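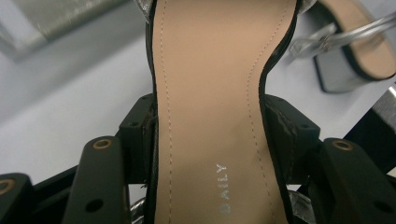 Open shoe with black rim and tan insole.

Public Meeting Site Inspection - Checklist and Comments
Site: Reltley open ground, Galusier road entrance
Event: residents' meeting on dry-season grazing access
Inspection: Monday, repeated on the morning of the meeting
Status: conditional pass, two items open

1. Notice and permission
Written notice lodged with the local police post: Yes
Notice lodged at least 48 hours before start: Yes
Copy of notice held at the site desk: No
Comment: The copy was left at the Inard office. Bring it before the gates open. Officers at the last Galusier meeting asked for it twice.

2. Capacity
Ground measured and marked: Yes
Limit posted at entrance: Yes
Comment: Limit is set at 1,849 standing. Attendance at the previous meeting on this ground was 1,157 by gate tally. The tally sheet does not record people who came in along the river side, so the figure is low. River side is to be staffed this time.

3. Entrances and exits
Exits open and unlocked: Yes, 4 of 4
Exit routes clear of parked vehicles: Partial
Comment: A water tanker was standing across the north exit at the first inspection. It had moved by the repeat. Rope off the turning area. The east gate opens inward and must be tied back for the full meeting.

4. Platform and sound
Platform level and braced: Yes
Steps have handrail: No
Cables covered where they cross walkways: Yes
Generator outside public area, fuel stored apart: Yes
Comment: Handrail is an open item. One-side rail is acceptable. Speakers should reach the back rows without being turned up past the marked level. People who cannot hear push forward, and the front barrier is light.

5. Separation and seating
Seating areas agreed with both communities: Yes
Center aisle kept open: Yes
Sticks, herding staffs and tools left at the desk: See comment
Comment: Elders have asked to keep walking sticks. Accepted. Everything else is tagged and returned on exit. Ranch representatives from Frei will sit to the left of the platform and use the south exit.

6. Speakers
Speaker list closed and posted: Yes
Time limit per speaker agreed: Yes
Moderator briefed on when to cut the microphone: Yes
Comment: The briefing sheet covers calls to enter private land, threats against a named group, and calls to block the road. The moderator gives one warning. Interpreters have the same sheet - check that the translated version is the current one.

7. First aid and water
First aid post staffed from opening: Yes
Drinking water at two points: Yes
Shade for older attendees: Partial
Comment: Two tarps up, third missing its poles. Move the chairs under the trees on the west side if the poles do not arrive.

8. Close of meeting
Dispersal routes announced from platform: Planned
Lighting on road if meeting overruns: No
Comment: Hard stop at 5:30 p.m. No lighting is available, so no extension is to be given.

Open items
Item 1: copy of notice at site desk
Item 4: handrail on platform steps

Both to be closed before entry begins. Partial items to be checked again at opening and noted on the back of this sheet.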